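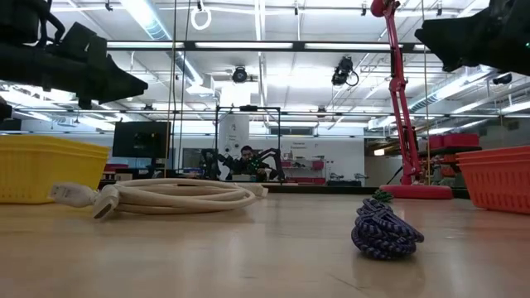

Post no. 440

Quick one, typing this before the Wednesday budget call. Cables again. White one on the left, blue and white braided one on the right, a basket at either side, two grippers over the top. Thats the job we're buying for.

So, the list. Second pair of grippers – quote from Rafferty came in at 2053 each without fingers. Fingers extra. Mounting plate extra. Of course. Nonano is cheaper but wants the whole order paid up front and I can't get that past purchasing before February.

What I'd do if it was my money:

Keep the arms we have. Buy 2 spare sets of fingers now, not later. Braided cable is much harder to plan for than the smooth stuff, and I'd rather wear out cheap parts finding out. Put 440 aside for cables, plugs, baskets, lamps, all the junk that never makes it into a quote. Last year I budgeted zero for that and ended up begging.

Service contract – still undecided. Karkden wants four years minimum. Four! Two I'd sign today.

Also need to ask Worari wether their price includes shipping. It didn't last time.

More after the call.

Comments

Till Steinbach: Get the fingers quoted seperately. We saved a fair bit that way.

mo_k: 440 for small stuff is low, I'd double it

benchrat: did Karkden budge on the four years?

Contact | All posts | Back to top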